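Pinura Grasp Planner
Software module for multi-fingered hands
Supplier: Flokari

Pinura plans grasps for mixed household objects in an open bin. The module takes depth data from one fixed sensor, separates touching items and returns a ranked list of hand poses with finger positions for each. 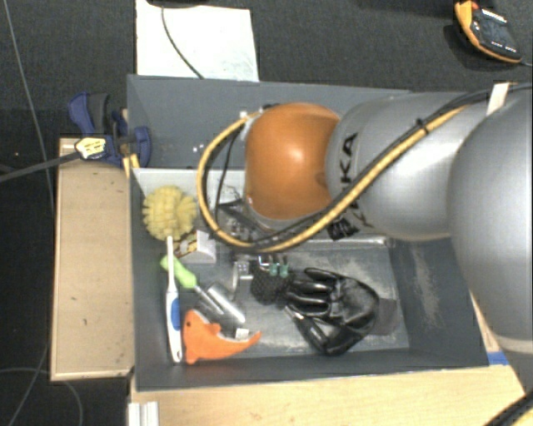 Objects need not be known in advance. Soft, reflective and translucent items are handled by separate perception settings, which the operator may adjust for each bin. Every planned path is checked against the bin walls and rim before it is released to the arm controller.

Planning rate: up to 7 grasps per second
Candidates per request: 50
Minimum wall clearance: 40 mm
Interface: Zeleke control library, C++ and Python
Order number: 3387

A license covers one workstation. Simulation in Vutberg requires a separate license, available on request from the sales office.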